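Chapter 7
Surfaces, Spaces and the Work Done in Them

A household is a place of work as well as a place of rest. Meals are cooked, bills are paid and clothes are mended there, and most of these jobs need a flat surface and enough room to stand or sit beside it. This chapter looks at how people choose, place and share their work surfaces at home. Chapter 8 turns to storage.

The town of Flastby will serve as our main case. In a survey of 1,642 homes there, Yaa Gbeho and Dorian Guillot asked each household to keep a diary of its largest table for 12 days in February. They wanted to know who used it, at what hour and for what task. Eating took up less of the day than they had expected. Schoolwork, sorting mail and folding laundry took up more - and in small apartments the same table was often cleared and reset 7 times between breakfast and bedtime.
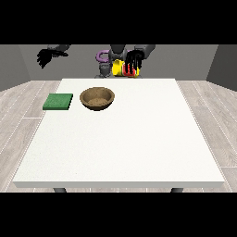
Why do many families do several kinds of work at one table? Space is the main reason. A second table takes up floor that is needed for walking, and in a small home one large surface is more useful than two narrow ones. Habit matters too, as people tend to work where others are already sitting.

Sharing a surface has costs. Work left unfinished must be moved before the next person can begin, and moving it takes time. Gbeho and Guillot call this clearing time. In Flastby it came to 25 minutes a day in the busiest homes, most of it in the hour before the evening meal.

Key terms in this chapter: work surface, clearing time, fixed use, shared use.

7.1 Fixed and Shared Use

A surface has a fixed use when it is kept for one task only. A sewing table that stays set up all year is in fixed use - so is a desk on which no one ever eats.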